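Notes for the breakfast talk, Travgate hall, September 10, 2026

Slides are in order. Keep it under 30 minutes and leave the handout for the end.

**Slide 1 - Opening**

- Thank the hosts. Say where the restrooms are.
- Subject is breakfast in small guesthouses: what it costs, what gets thrown out, what guests eat.
- I ran the kitchen at the Bilidari for six years. Everything tonight comes from a small place, so hotel people should adjust.

**Slide 2 - Bread**

- Bread was our biggest waste item. In February we weighed the bin every morning and got some 400 grams a day, nearly all of it sliced bread from the buffet basket.
- We stopped putting out a full basket. Guests asked for toast and got it at the table.

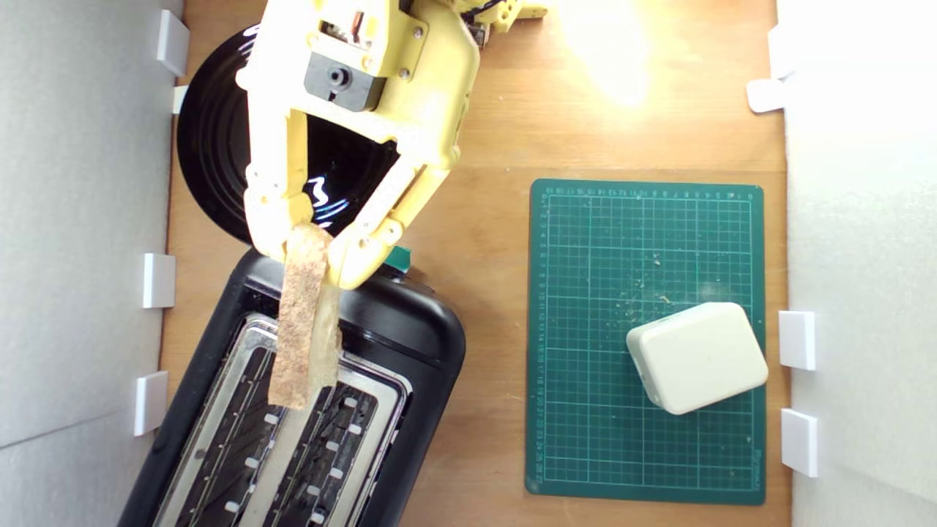 - Waste dropped within the first week. Two guests complained about waiting, both on the same morning.
- Buy unsliced if you have someone to cut it. It keeps a day longer.
- Ends and leftovers go to crumbs or bread pudding. Pudding recipe is on the handout.

**Slide 3 - Coffee**

- Ask for hands: who brews one large batch at opening?
- We moved to smaller batches. More work, better coffee, less down the sink.
- Perić beans cost more than what we had before. I raised the room rate by a dollar and heard nothing about it.
- Clean the machine at night, not in the morning. Morning cleaning gets skipped.
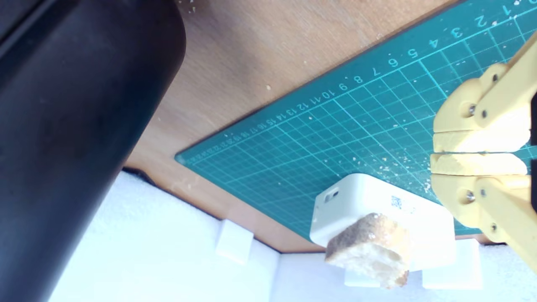
- Decaf: keep a small bag, sealed. Do not brew it ahead.
- Tea drinkers want hot water, a real pot and milk on the side. Don't bring a cup of water with the bag next to it.

**Slide 4 - Timing**

- Most guests come down in the same half hour. Staff for that half hour and let the rest be slow.
- Ask at check-in what time they want to eat. Write it down.
- Cooked items first, toast last - it goes cold faster than eggs.
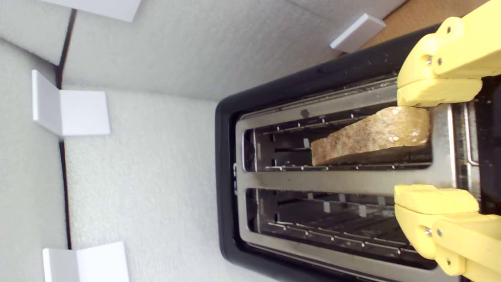

*Photo: Goken*

- Early departures get a bag: roll, fruit, boiled egg. Make it the night before.
- Skip the story about the fire drill if we are past the halfway mark.

**Slide 5 - Allergies and labels**

- Put the question on the booking form and ask again in person.
- Gluten-free bread needs its own board, knife and toaster. Crumbs travel.
- Label jams and spreads with the full ingredient list. Keep the original jars out back until they are empty.

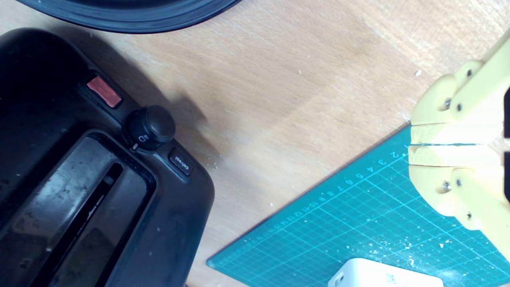 - Nuts go in a lidded jar with its own spoon, at the far end of the table.

**Slide 6 - Questions**

- Expect one about eggs. Answer: we cook to order, two ways only.
- Handouts are on the table by the door. I printed 100.
- Door code for locking up is 2929. Lights are on the left.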